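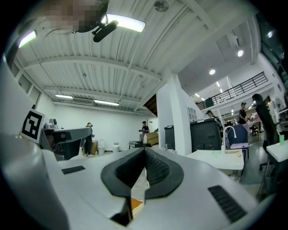 Sotik's second method paper asks whether you can teach a robot to handle laundry without letting it anywhere near any until the last minute. People do the demonstrating, with hand-held grippers, and the model learns from the recordings. I've now spent 12 days with the released kit and code. The finger pads are the best bit: finely ridged on the inside, smooth black rubber round the rims, meeting in a deep V. The square marker clipped to the white side panel is less lovable, and I have caught my sleeve on it more than I'd like.

The headline result is a cloth-folding policy trained on 1841 demonstrations. Throw out the ones the filter dislikes and you're left with 1148, which the paper calls "modest pruning". I'd call it a bad day at the office. Still, the pruned set beat the full one in all 3 of my repeat runs, so the filter can stay.

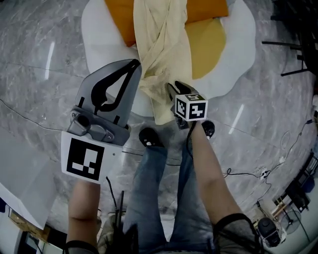

Cloth is where the method earns its money, or at least its grant. A crumpled cream one on a fried-egg mat, with a tool pointing at it from either side, is a meaner test than the neat towels in the Kubíček benchmark, and the sheer patches are the sort of thing that makes depth estimates sulk. Govside's baseline gave up early on these. Sotik's gets a first grasp more often than I expected, then dithers over the second.

Setup notes are thin and the calibration script wants a Dredix licence, mentioned only in the appendix. Four stars for the idea, two for the paperwork. The July update promises better two-handed timing.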